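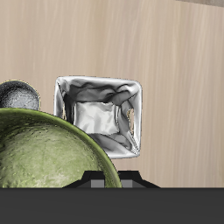
Bisarico cell, 16th March. I spent most of today on the hand camera in the simulated copy of the cell, which has needed a proper look ever since we swapped the bracket over in October and all promised each other we'd tidy up the model afterward. The real bracket got its screws and its paint mark and a nice clean page in this book, and the simulated one got a number typed in by hand (mine, I'm sorry to say). So I began by loading the clutter layout with the green bowl and the crumpled silver thing and looking at where our own hardware lands in the view. The slate band runs right across the bottom with a dead straight top edge, as it should if the camera has no roll in it, and I was very pleased to see that before I'd even had coffee! The black part of the gripper comes up at the bottom center with its sloping shoulders, and the two small gray blocks sit either side of it, with the bowl's rim crossing in front of the gap between them. I like this layout for mount work because the right side is all open wood and any tilt in the band shows up against it straight away.

Now the actual fix. The camera offset lived in two places, the cell file and the Fimik gripper package, and the two had drifted apart. The cell file had the new bracket and the gripper package still had the old Sorensen one, and whichever loaded last won. That explains why the view would be lovely in the morning and then shift after a reset, which I had been putting down to my own clumsiness with the reset button. I took the offset out of the gripper package altogether and left a comment there pointing to the cell file. Please, please don't put it back, even for a quick test. If you need a different mount, copy the cell file and give it your own name.

The offset along the arm was set to 100 and the new bracket drawing says 137, both in millimeters, so there was plenty to find once I knew where to dig. I changed it, restarted everything from cold, and loaded the same layout again. Then I ran 100 resets in a loop and saved the camera pose after each one while I cleaned out the drawer under the bench. Every saved pose matched the first. I went through the log twice, partly out of disbelief, and the log is in the Bisarico folder next to the old one if anybody wants to compare them.

While I was in there I also looked at the contact settings on the fingers. The friction on the left finger and the right finger were entered separately and weren't the same, the right one being a leftover from a slip test. Both now read from one value. I didn't touch the closing speed or the force limit, and I'd like to leave those alone until the mount has had a week of ordinary use, so we aren't chasing several changes at once the way we did with the Kondby cell (those of us who were there still go a bit quiet when it comes up).

A few leftovers, in no special order. The reflections on the silver object are strong and I do wonder how the depth estimate will cope along the bright upper rim, but that's a question for another page and I haven't measured anything. The bowl is big and close in this layout, so if you're checking the fingers, pick one with the bowl farther off, or slide it up and to the left before you start. And the startup script still prints the old bracket name in its greeting. It's only a line of text and does no harm, but it fooled me for a good ten minutes this afternoon and I'd hate for it to fool the next person.

To do next: compare the hand view against the real cell with the calibration board in the same spot in both, and write the result here, on paper, as well as in the folder. Fix the greeting. Ask Kondby if their cell file has the same doubled-up offset, seeing that ours was copied from theirs in the first place. The spare bracket is back in the top drawer, in the bag with the long screws.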